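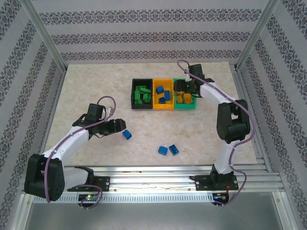
**Section B -- Two-arm brick sorting cell, student build**

Project: Zinero. Club: Dondgate Robotics.
Inspector: Prodromos Kyriakidis
Period: October, afternoon session
Cell asset no.: 3459

Mark each line P (pass), F (fail) or A (advisory).

**B1. Frame and mounting**

- [P] Both arm plates tight on the front rail. Checked with hex key, power off.
- [P] Corner posts square and firm.
- [A] Wall paper panels secure. Patterned paper is acceptable, but refix any edge that lifts into the reach of an arm.

**B2. Cables and boards**

- [A] Purple cables clear of the joints through full travel. The loop above the left wrist stands high. Add one more tie at the upper link and repeat the sweep.
- [P] Indicator on left board green at power-up.
- [F] Boards below the mounting plates covered. Right board has red wires within finger reach. Fit a cover before the next class. Konstantinidis kit lid, part 191, fits without drilling.

**B3. Work area**

- [P] Bins in a row at the back: black for green bricks, yellow for blue, teal-green for yellow-orange.
- [A] Loose bricks kept to the open table. Blue bricks only in this task. Students must stop both arms before reaching in to reset a brick.
- [P] Floor panel in front of the rail clear.

**B4. Grippers**

- [P] Fingers open fully and evenly on command.
- [P] No splits or missing pieces at the tips. Replace a pair together -- never one finger alone.
- [A] Wrist camera view to include both fingertips and clear table between them. Save a reference view after any change of camera angle.
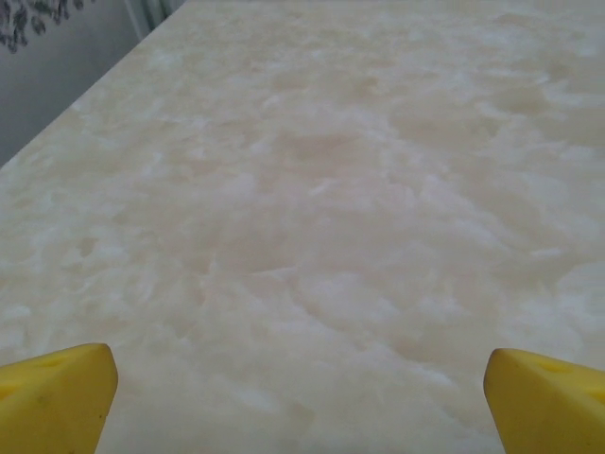
*Fig. B4: wrist view, fingers open, nothing held.*

**B5. Stop and restart**

- [P] Stop button halts both arms. Tested 5 times from each side of the bench.
- [P] Restart needs a separate key press.
- [F] Speed limit set for student use. Found at the Skisport demo setting. Reset and locked by inspector; team lead to confirm in the log.

**Result:** Supervised use only until B2 cover is fitted and B5 is confirmed. Maximum 8 students at the bench. Reinspect B2 and B5; other lines stand.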